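From: Parisa Khosravi
To: stullside-suppers
Subject: Re: Storing opened hot pot base, and the shelf trays

Morska wrote:

> Two questions before I do the shopping for the September supper.
>
> First, what are people doing with the hot pot base once it has been opened?
> Last time I used half a packet and put the rest in the fridge with a peg on
> it, and by the following week there was red oil all over the salad drawer.
> It took me most of an evening to get the stain down to pink and it is still
> there if you look.
>
> Second, are the clear trays in the Stullside cupboard worth having at home?
> My dry goods shelf is a heap. Every time I want the star anise I have to
> take out four things to get to it, and the packets slide down behind the
> rice. I have a shelf 72 cm wide and would like to get it sorted before
> I buy anything else to put on it.
>
> Also, does the base need to go in the fridge at all if it's not opened?
>
> Morska

Taking the last one first: unopened, no. I keep mine in the cupboard with the other dry things and go by the date on the packet. Keep it away from the cooker and the boiler pipe, as the fat in these softens when it gets warm and then any weak spot in the seal will let it out.

Opened is another matter. What works for me is to cut the block up straight away on a board lined with baking paper, while it is still firm. If it's soft, half an hour in the fridge sorts that out. I cut it into pieces big enough for one small pot, wrap each in more baking paper, and put the lot in a lidded glass jar. The jar goes in the fridge if I'm using it that month and the freezer if I'm not. Don't use a plastic tub you are fond of. The chilli colour gets into it and stays.

For your drawer, try washing-up liquid neat on a dry cloth before any water goes near it, then rinse. Bicarb paste overnight took most of the colour out of mine. A day on a sunny windowsill helped as well, if the drawer lifts out.

On the trays, yes, I would get them. I bought three of the ones with a divider, from Kalard, and they have been good. They have raised sides, so packets stay where you put them, and you can pull the whole tray forward instead of reaching over everything. Mine are 269 mm long and I paid 73p each in the clearance corner, though I doubt they are still that price. Measure the depth of your shelf as well as the width before you go. I only measured the width the first time and had to take one back.

The divider is useful if you cook from packets a lot. I put soup and hot pot bases on one side, and noodles and dried mushrooms on the other. The bases go in corner first, leaning, so I can read the front without lifting them out. Flat is tidier but then you only ever see the top one, and you end up buying a second when you already had it. I did that twice in the spring.

Small jars don't do well in them. They fall over as soon as there is a gap. I have left my spices in the old biscuit tin.

If you are going to the shop at Ormsby for the supper, could you pick up one more of the old hot pot base, the 橋頭 in the red and orange packet? I'll settle up on the night. One should be enough with what I have in, unless the numbers have gone up again. I can bring the big pan and the ladles, but I have no spare burner this time, so somebody else will need to offer one.

Parisa

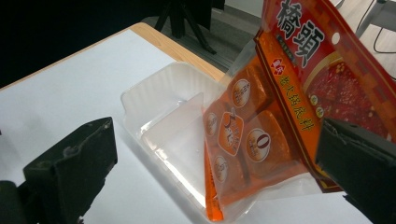
Attached: the 橋頭 base and one of the divided trays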